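Come and Eat With Us: Home Cooks and Hungry Guests Wanted for the Losthorpe Supper Table

Posted in Community / Calls for Participants 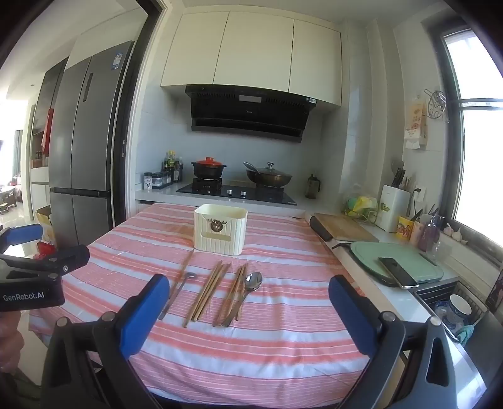

We are looking for people who like feeding other people. The Losthorpe Supper Table has been running out of one borrowed kitchen after another for 4 years now, and this February we would love to grow it from a group of friends into something the whole town can join. The idea is simple enough. Once a month, on a Sunday evening, a host opens up their home, a cook (sometimes the same person, often not) makes a meal they grew up with, and a handful of guests who may never have met sit down and eat it together. You don't need a dining room and you certainly don't need matching plates. A striped cloth on the kitchen table, a few wooden chopsticks and a spoon are plenty to start from, and the rest of us will turn up with whatever else the meal calls for. I have eaten some of the best food of my life off a folding table with my elbow in somebody's coat.

Who we're hoping to hear from

Home cooks. Please don't be put off by the word cook! We mean anyone who has a dish they could make half asleep, the one your family asks for when they visit. Chutima Sukprasert made her grandmother's rice soup for our very first supper and still gets notes about it. We've had stuffed peppers, fish pie, three kinds of dumpling in one night, and a lentil stew that I have tried and failed to copy ever since. You choose the menu. We pay you back for groceries up to the amount we agree on beforehand, and somebody will always come early to chop.

Hosts. If you have a kitchen and a table and you can stand a bit of noise until 9:30 or so, you would make us very happy. We can lend chairs, pots, serving bowls and a big tea urn that takes forever to boil but never lets us down. The washing up gets done before we leave. That is a firm rule, and Rocío Cantero will hand you a dish towel whether you are a guest or not.

Guests. Come alone, come with your sister, come with the neighbor you've only ever waved to. Suppers are free for anyone who signs up in this round. We ask guests to tell us about allergies when they sign up (please, not at the door) and to let us know as early as they can if something comes up, so we can offer the seat to the next person on the list.

Recipe collectors. This one is new. We want to put together a small printed book of the meals, with the stories that go with them, and we need 2 people to sit with our cooks and write down what they do. If you have ever tried to get a recipe out of an aunt who measures everything with her hand, you'll know what the job involves. You should be a patient listener and comfortable typing up notes. Spanish, Greek or Thai would be a real help, though none of them is required. The recipe collectors each receive a flat fee of $600, paid in two halves, one when you start and one when your last write-up is in.

What it asks of you

Cooks and hosts sign up for one supper at a time, and if you enjoy it you can sign up for another. Guests can come to as many as there is room for. Recipe collectors should plan on one supper a month until summer, plus a visit to each cook at home, at a time that suits both of you. Everyone is invited to a get-to-know-you evening before the first supper, with soup, bread and far too much cake if Chrysanthi Tzanetos is baking again.

You must be 18 or older to cook, host or collect recipes. Children are very welcome as guests with a grown-up. Some homes have stairs and some have cats, so do tell us if either is a problem and we'll find you a seat somewhere that works.

How to get in touch

There is no form and no resume. Write us a few lines, or a few pages if you are anything like me, telling us which part you'd like to play and one meal you remember well. For recipe collectors, please add a short piece of your own writing on any subject. A letter to a friend is fine.

Drop your note in the Supper Table box at the Montoya Street library, or leave it at the front desk marked for Estíbaliz Zabala. Put a phone number on it and the best time to call. We have room for 30 people in this first round and will ring everyone back, including those we have to ask to wait for the next one.

Questions about hosting can go to Mattes Kröger, who is at the library desk most afternoons and has hosted more suppers than any of us.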